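Drivstead Household Notes
Upholstery: seams, crevices and spot cleaning

Fabric seating collects most of its dirt in the seams and along the line where the back meets the seat. Surface vacuuming leaves much of it behind. The notes below cover woven covers on foam cushions. Leather, velvet and silk need other methods.

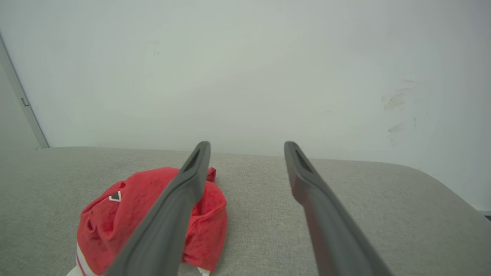
Harby, August

Check the care tag before using any liquid. W allows water-based cleaner, S allows solvent only, WS allows either, and X means vacuum only. If the tag is missing, test a hidden spot at the back hem and leave it overnight. A ring or a change in color rules the cleaner out.

Vacuum first, dry, with the upholstery head. Work in overlapping strokes in one direction, then repeat at a right angle. Set the suction to medium; full suction pulls thin covers off the foam and can stretch the weave.

For water-safe covers, mix 7 drops of plain dish soap into a quart of lukewarm water and whip it. Use the foam only. Apply with a sponge, working from the outside of the stain inward, and blot with a white towel. Follow with a second towel dampened in clean water. Let the cover dry with a fan running and keep people off it until the foam no longer feels cool.

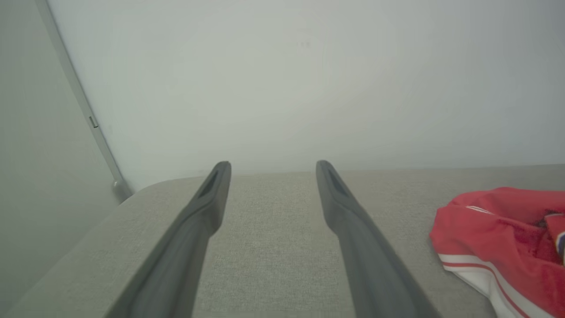

Crevices need a narrow tool and a light hand. Wrap one layer of microfiber over the end of a plastic spatula or a smooth wood stick, hold it with a rubber band, and draw it along the seam toward you. Do not stab at the corners. The shape of the end matters more than the material: a taper that finishes in a rounded tip, like the two dark gray ones shown, follows a seam without catching threads. Square ends should be filed and sanded before use. Slots and recesses in any tool hold lint and grit, so brush them out between cushions.

Zippers: close them fully before vacuuming. A stiff slider can be freed with a little candle wax rubbed on the teeth. Oil will spread into the cloth.

Pilling: use a battery fabric shaver with the cover pulled flat. Empty the cup when it is half full. Skip any area with loose threads and trim those by hand with small scissors.

Rotation: turn and swap loose cushions every 37 days or so if the seat is used daily. Monthly is close enough for anyone who prefers a calendar.

Storage: cotton sheet, never plastic film. Keep spare covers folded with the zipper on the outside.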